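Tea With the Machines: An Open Day at Pulldale

By Jucélia Teixeira

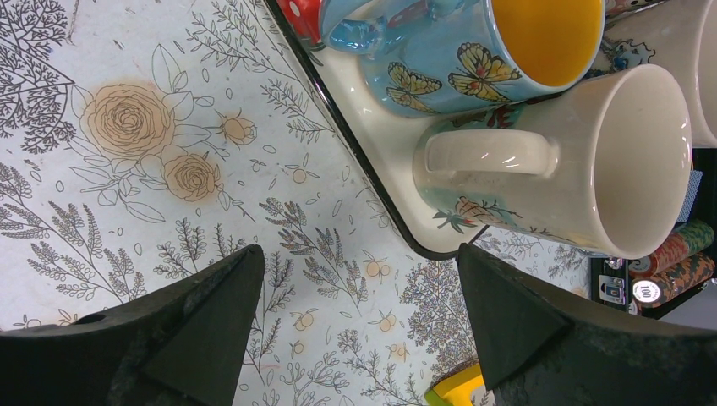

I told my sister I was going to spend a whole day watching robots handle dishes, and she asked if I was being punished for something. I wasn't! I had asked to go. I'd been reading about home robots for years and I had never once stood next to one while it worked, so when Pulldale sent word that they were opening the doors to anyone who signed up, I had my name down before I'd finished my coffee.

Pulldale is a small robotics workshop in what used to be a carpet showroom, on the far side of the Sarotgate rail yard. You walk in past the old sample racks (they kept them, and they hang their cables on them now) and there are the arms, bolted to ordinary tables, each with its own bit of household mess to deal with. One had towels. One had a drawer that stuck. The one I ended up parked beside for most of the morning had mugs.

My guide was Tarcísio Nogueira, who runs the tabletop work and talks very fast. He calls the mug arm Damasceno, after the street he grew up on, and within ten minutes I was calling it that too. "Go on, Damasceno," I heard myself say, to a machine with no ears.

I'd expected the mugs to be plain white lab mugs, all alike, standing in a row. These were the kind of mugs people have. There was a light blue one with yellow butterflies on it, and the inside was such a loud yellow-orange that I wanted to take it home. It was lying on its side on a cream tray, next to a big white one that was also on its side, and the tray sat on a covering printed with roses and little sprigs, like something my grandmother would have ironed. Poker chips off to one side, too. It looked like the end of a very good evening.

"Why are they lying down?" I asked.

"Because you can pick up a standing mug in your sleep," Tarcísio said. "Lying down, the handle can point anywhere. And it rolls."

So that was the morning's job. The arm comes in from above with its two black fingers open, finds a mug, takes hold of it, turns it upright and sets it back on the tray. Then a person tips it over again. It's exactly the game you play with a toddler and a spoon, only the toddler costs more than my car.

What surprised me was how much I cared. The first try I saw was on the blue mug, and the fingers came down so slowly that the whole group of us went quiet. It got the rim, lifted, and the mug swung a little and slid right back down onto the tray with a clack. Everybody groaned. A man behind me said "Ohhh, buddy" under his breath. On the next try it had the thing upright and we clapped like fools.

The fingers look a lot simpler than I'd pictured. No hand, no knuckles, just two wedges that come to a point, and they're pretty scuffed up by now. There's a small camera up near the wrist, so the arm sees the table from right behind its own fingertips, and a screen on the wall lets visitors see it too. I kept looking at the screen instead of the table. From up there a mug handle is a strange, fat loop, and the space between the two fingers seems enormous until there's a mug in it, and then it seems like nothing at all.

Tarcísio told me the flowery covering was his idea and that he'd had to argue for it. They'd done their early runs on bare gray tabletops and the arm did nicely, and then someone put down a patterned cloth and it started reaching for the pattern. I asked if it had really tried to pick up a printed rose. He held up 4 fingers. "Four times in one afternoon," he said. "We were so proud of it the day before."

Shiny things are a headache too, he says. A glazed mug on a glossy tray throws light all over the place, and the bright spot on a handle moves when the camera moves. People sort that out without thinking. I went home and stared at my own dish rack for a while after that.

The log taped to the table leg said 786 tries since the start of the season, with a column of notes in three different handwritings. My favorite just said "chips again." I asked about it and Tarcísio sighed. Somebody had knocked a stack over reaching across the tray, and that somebody was not the robot.

Lunch was sandwiches by the loading door, and I got talking to a retired school nurse who had come on two buses. Her hands shake these days and she has given up on carrying tea to the living room. She didn't want a butler, she said. She wanted something that could get a cup from the counter to the chair. She'd asked one of the engineers when she could have it and he'd told her straight out that he didn't know, and she liked him for that.

In the afternoon they let us have a turn. You hold a pair of grips, a bit like bicycle handles, and the arm copies you. I was terrible! I knew exactly what I wanted it to do and I still came in too low and nudged the white mug halfway around. You can't feel anything, that's the trouble. Tarcísio kept saying "up, up, up" in my ear — kindly, mostly. I got it standing on my third go and I'm still telling people.

The next open day is in October, and the towel arm should have a second arm to help it by then. Sign up early if you want a turn at the grips, and eat before you go, the sandwiches ran out.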